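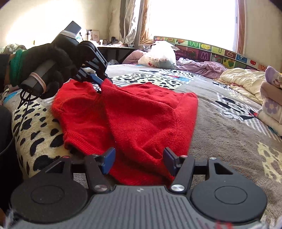 A red knit sweater on the bed.

How to Write a First Message on a Dating App (and Get a Reply)

By Demyd Lytvynenko
Dec 11, 2022

I came to online dating when I was already not so young, in a new country and in my third language. For this reason I had to learn slowly what other people maybe do by feeling. In my first year I sent 67 first messages on Zanik and received three replies. One of the three was from a woman who wanted to tell me that I spelled her name wrong.

Since then I write fewer messages and I have many more conversations. Below is the method I use. It takes me around ten minutes for one message, and you do not need to be funny or handsome for it.

Step 1. Read the whole profile

I mean all of it, also the small fields at the bottom. On Zanik many people write the best things under "Other," where almost no one looks. Read it once quickly, then close it and ask yourself what you still remember. If you remember only that the person is attractive, open it again.

Do not start to write if nothing in the profile interests you. I made this mistake many times. I wrote to people because the app showed them to me, and my messages sounded like it.

Step 2. Choose one detail

Take one thing, and only one. If you comment on the dog, the trip to Portugal, the guitar and the job in the same message, the person feels like she is at a border control.

The good detail is small and a little bit specific. "You like travel" is too big, everybody likes travel. "You took the night train with a bicycle" is much better, and you can ask how the bicycle fit in there.

I avoid the body, the eyes and the smile completely in a first message. You can say it later, when you sit at the same table.

Step 3. Write three sentences

My message has always the same form:

1. Hello and the name, spelled correctly.
2. One sentence about the detail and what it has to do with you.
3. One question that can be answered in less than a minute.

For example:

"Hi Marit, I saw that you bake rye bread at home. I tried it in June and my loaf was so heavy that I used it to hold a door open. How long do you leave yours before you cut it?"

It is not a brilliant message. But she can answer it from the bus, and she learned already something about me.

Compare with this one, which I really sent once:

"Hello, how are you? You seem very interesting person. Tell me about yourself."

Now she has to do all the work. Also my grammar was wrong, but I think this was the smaller problem.

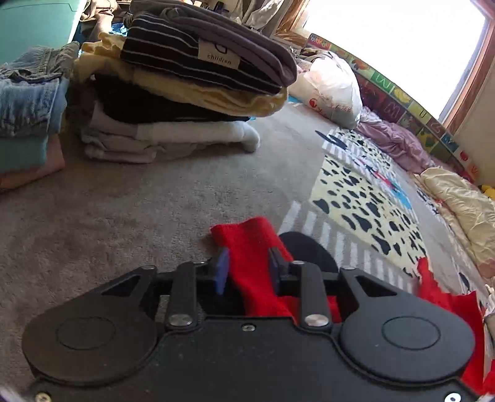
Step 4. Check the length

Put your message in a note and look at how many characters it has. My old messages were terrible in this. The longest one had 915 characters and explained my opinions about marriage, my work schedule and why I left Plunow, the town where I lived before. I was proud of it for one evening.

Today I stop when the message fills the small gray preview window. If you have more to say – and I hope you have – keep it for the second message or the fifth.

Step 5. Read it aloud

This step is most useful if you write in a language that is not yours, but my friends who are native speakers do it too. Read with a normal voice. When you feel shame at some word, change this word. I had the habit to write "I would be delighted," and when I heard it aloud I sounded like a hotel.

Small mistakes are okay. I used to send every message through a correction program and the result was very clean and had no taste. Now I check only the name, the verb and the question mark.

Step 6. Send it and close the app

Do not look if it was read. Wash the dishes or go out. I turned off the notifications from Zanik completely and I open it one time in the evening.

If the answer comes, reply in the same rhythm. When she writes two lines, write two or three lines. When she asks you something, answer this first, before your own question.

What to do when there is no answer

Nothing. I know that some guides recommend a second message after some days, with a joke about being ignored. I tried it and I received one answer, and it was not friendly. People meet somebody, become sick, delete the app, or they simply don't want to. You will not find out which one it was.

When to suggest a meeting

For me the right moment is when we both asked questions and the talk moves without pushing. Usually this is after some days. I suggest a place, an hour and an easy exit, like this:

"I will be near Café Verstraete tomorrow around five. Would you like to have a coffee for an hour?"

"For an hour" is important. It is much easier to say yes to one hour than to an evening, and if it goes well, you can always order the second coffee. My best first date was planned for one hour and we missed the last tram to Nomholm, so we had to walk. She still says that I chose the long way on purpose.

3 comments | 67 shares

Related posts
Which Profile Text Should You Delete Today?
First Date in a Second Language
How to Say No After One Coffee
Dating Again After 40: What I Packed and What I Left

Contact | Privacy | Copyright Demyd Lytvynenko | Back to top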